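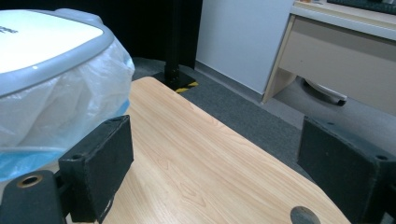
Firkine Liner Station
Bin emptying and relining for offices, clinics and light assembly

The Firkine Liner Station takes over the part of the cleaning round that most people would be glad to hand off: lifting the lid, closing the full bag, pulling it out and fitting a new one. It works at table height with small plastic bins, with or without a lid. A two-finger gripper does the handling. The fingers have foam faces so they can hold thin film without tearing it.

What changes for your staff

The station does not replace the cleaning round. Someone still brings the bins to the table and takes the tied bags away. What goes away is the bending and the reaching into bins, which at our Mitdale site used to take up most of the early shift.

"I had six people doing bins until 10 in the morning," says Radka Kneževič, shift lead at Mitdale. "Now one person runs the station and the others start on the floors. We had to redo the rota, and that took longer to settle than the machine did."

Plan for that. We suggest that the people who do the job now are the ones trained to run the station. Training takes 3 hours and covers loading liners, clearing a snagged bag and stopping the arm. Staff who run it should have a say in where the table goes - they know which way the carts come in.

Details

Capacity: 100 bins per shift
Liner roll: 600 liners, changed by hand
Bag film: clear, translucent or colored
Finger pads: foam, replaced every 6 months
Floor: hard floor or low-pile carpet
Not suitable for: sharps, liquids, glass

What's included

Arm and gripper, mounting bracket, liner holder, stop button, spare set of finger pads, printed guide for staff. Table not included.

Ordering

The station ships from our Moffat warehouse. Orders placed before October include the first change of finger pads. For a site visit, ask for Bent Hjaltested in sales. Questions about training and shift planning go to Josée Chisholm.

Related: Firkine Cart Dock, Prarkach liner rolls, replacement finger pads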